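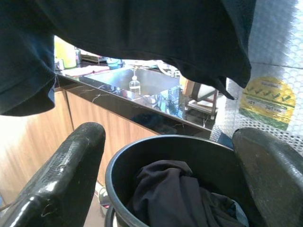 DATASET CARD / LAUNDRY

Turnemness: two-armed unloading of a front-loader into a bucket

Turnemness is a set of teleoperated and policy-run episodes of a robot moving clothes out of a front-loading machine and into a black bucket. The clothes are mostly dark. The bucket is dark. The gripper fingers are dark. If you came looking for a segmentation benchmark that flatters your model, Litico is two folders up and has white towels.

The question behind the release is narrow. Does a policy do better when it stops treating the bucket as scenery and moves it around with one arm? We call the variant that may move the bucket Beline, and the one that has to leave it alone Laaksonen. Both were trained on the same episodes, with the bucket-moving segments masked out for Laaksonen.

What's in it

1412 training episodes
141 held-out episodes, same kitchen, different loads
Head view and wrist views, synced to the arm state
One text label per episode, typed by the operator, spelling preserved

That adds up to fewer than the 1651 we recorded. The missing ones were dropped for sync faults, mostly from one Wednesday when the clock on the logging machine had opinions.

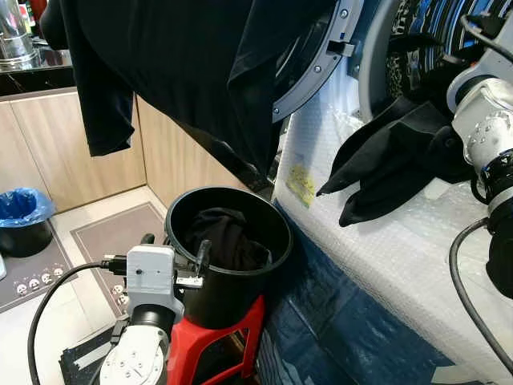

by the Turnemness maintainer

Setup notes

The robot has two white arms. The machine's front is covered in bubble wrap, and we recommend you do the same before the first run and not after it. Expect the wrap to upset depth estimates: it throws small bright spots that move with the viewpoint. We left them in. A model that can't cope with bubble wrap will not enjoy chrome.

Fabric also ends up on the door, over the top of the machine and across the view. Early on we threw such episodes out as occluded. This left us with a tidy little dataset and a policy that froze the first time a sleeve got in its way, so the rule was reversed in April. Occlusion is now a metadata flag, and you can filter on it if you want to relive our mistake.

Results

A held-out episode counts as a success when every item is in the bucket and the bucket is upright at the end. Items on the floor are failures, however close they landed. Laaksonen's usual failure is dull and consistent: it pulls a garment clear of the drum, runs out of reach, and lets go on the wrong side of the rim. Beline brings the rim closer and mostly avoids this. It has its own bad habit, which is to keep adjusting the bucket long after the bucket is fine – we capped this at 7 repositioning moves per episode and never found a more elegant fix. 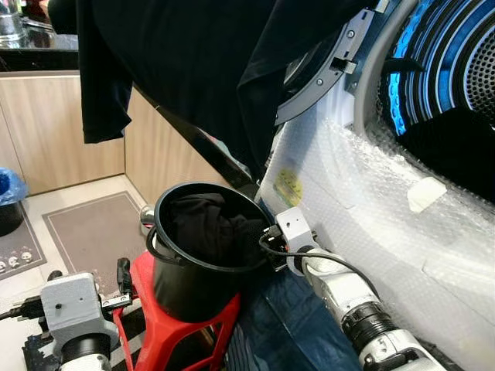
The gap between the two is widest on the last item of a load, when whatever remains is small, dark and at the back of the drum. On first items they are close enough that we wouldn't bet lunch on either. We tried a third version that only lifted the bucket for last items, and it learned to believe that every item was the last one. It isn't included.

Known problems

Operator labels disagree on whether the machine is a washer or a dryer. Don't condition on the word.
Gripper force is logged in raw motor units. A conversion file is provided and we trust it a little.
Two garments stuck together are scored as one item if they travel together. This helps everyone's numbers, ours included.
There is one kitchen. Claims about kitchens in general should be made elsewhere.

Use

Fine for research on dual-arm handling, soft objects and cluttered views. Please keep the held-out split held out. If you retrain with bucket motion masked, say which mask file you used, as there are two and the older one clips the start of each lift.

Open issues go in the tracker. Requests for brighter laundry have been noted.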